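Cellule à deux bras : « le câble, c'est ce qui casse en premier »

Elle s'occupe de la cellule depuis le mois d'août, seule ou presque. Technicienne de maintenance chez Skimari, atelier du fond, porte à gauche après les vestiaires. On la retrouve un mardi, 7 h, avant le démarrage. Elle a demandé qu'on ne mette pas son nom, « mettez la technicienne, ça ira très bien ». Va pour la technicienne.

La cellule, ici tout le monde l'appelle Killolora. Personne ne sait plus trop d'où ça vient, c'était le nom du dossier sur le serveur et c'est resté. Deux bras face à face, une table en bois, des parois claires sur les côtés et au fond. On y fait de la manipulation de petits objets, porte-clés, sachets, jouets, tout ce qui est petit, mou ou pénible à attraper. Les bras viennent de chez Lüthi, le bâti a été monté sur place.

Première question, la plus bête : par quoi on commence le matin ? « Par rien toucher. Je regarde. Je fais le tour, bras hors tension, et je regarde les câbles. Si je commence par allumer je vois plus rien, j'ai déjà envie que ça marche. »

Les câbles, elle va y revenir sans arrêt. Ceux qui partent des capots blancs, au bout des bras, surtout. Ils font une grande boucle avant de redescendre le long du segment. Trop court, ça tire sur le connecteur dès que le poignet tourne. Trop long, ça traîne dans la zone de travail et ça finit par accrocher une pièce. « Au départ on les avait fait bien propres, plaqués, colliers tous les trois doigts. C'était joli. Ça a tenu 13 jours. » Le connecteur s'était mis à faire des faux contacts, uniquement bras tendu, donc introuvable à l'arrêt. Une demi-journée perdue à soupçonner le logiciel.

Maintenant elle laisse du mou. Sa méthode : mettre le bras dans la pire position, celle où il va le plus loin avec le poignet tourné à fond, régler la boucle là, serrer, puis revenir en position de repos et vérifier que ça ne touche pas le bois. Elle fait ça à la main, bras libre. « Faut sentir si ça force. À l'écran ça se voit pas. » 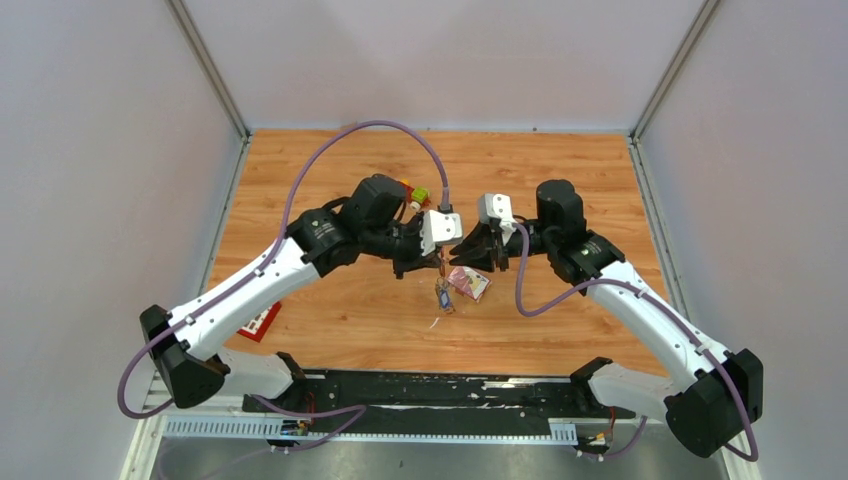
Ensuite la visserie. Il y en a partout, sur les segments, sur les coudes, sur les capots. Elle ne les resserre pas toutes, ce serait la journée. Un trait de feutre à cheval sur la tête et la pièce pour celles qu'elle a déjà vu bouger, et un coup d'oeil le matin. Trait cassé, vis à reprendre. « Le coude gauche, toujours lui. Je sais pas pourquoi. Celui de droite, jamais. » Frein filet moyen, jamais le fort, elle insiste, parce qu'elle a passé un après-midi à extraire une vis collée au fort par un collègue plein de bonnes intentions.

Les pinces, tous les 1000 cycles. Dépose du capot, nettoyage des doigts à l'alcool, vérification du jeu en les écartant à la main. Elle a un compteur sur la console mais note quand même dans un cahier à spirale, accroché à un clou. Pourquoi le cahier ? « Le compteur repart à zéro quand on met à jour. Le cahier non. » On regarde la dernière page : 116 lignes depuis qu'elle a repris le suivi, des dates, des initiales, et parfois juste « RAS » ou « bruit ??? ».

Le bruit, justement. Un claquement sec à l'ouverture, sur la pince de droite. Elle l'a cherché longtemps. Roulement ? Non. Engrenage ? Non plus. C'était un bout de sachet coincé derrière un doigt, un morceau minuscule, transparent. Elle en rigole maintenant, moins sur le moment, elle avait déjà commandé la pièce chez Prolberg. Elle est sur l'étagère, la pièce. Neuve, dans son carton.

Et la table ? Elle hausse les épaules. Le bois, c'est un choix de l'équipe d'avant. Ça s'essuie, ça amortit un peu quand un bras descend trop bas. En revanche faut pas mouiller, chiffon juste humide et c'est tout. Ce qui l'embête plus, c'est le devant, la traverse noire sous la table : la peinture s'écaille. « Tout le monde s'appuie là. Tout le monde pose ses clés, sa caisse, son genou. » Elle voudrait la repeindre, elle n'a jamais le créneau.

Sous les bases, les connecteurs. Là elle parle plus vite, elle s'accroupit, montre du doigt. Règle de l'atelier : on ne débranche jamais sous tension, et on ne débranche jamais les deux côtés en même temps. Les deux bras sont identiques, les fiches aussi. Il est arrivé qu'on croise. Résultat, le bras gauche exécute les mouvements du droit, et inversement, à vitesse réduite heureusement. « Pas de casse. Mais bon, on a tous fait un pas en arrière. » Depuis, une étiquette G et une étiquette D, à refaire régulierement, elles se décollent.

La remise à zéro, pour finir. Elle prend 3 positions de contrôle, toujours les mêmes : bras repliés, bras tendus, puis pinces face à face au dessus du milieu de la table. C'est la dernière qui compte. Si les pointes ne se retrouvent pas à la même hauteur, elle recommence tout l'étalonnage. Pas de rattrapage à la main dans les paramètres. Elle l'a fait une fois, un vendredi soir, pour partir. Elle l'a payé toute la semaine d'après.

Ce qu'elle changerait si on lui donnait un budget ? Silence, puis : « Des câbles d'avance. Pas un jeu, plusieurs. Et un tabouret à la bonne hauteur. »

Il est presque 8 h, quelqu'un passe la tête et demande si c'est dispo. Elle dit encore cinq minutes, il lui reste le coude gauche.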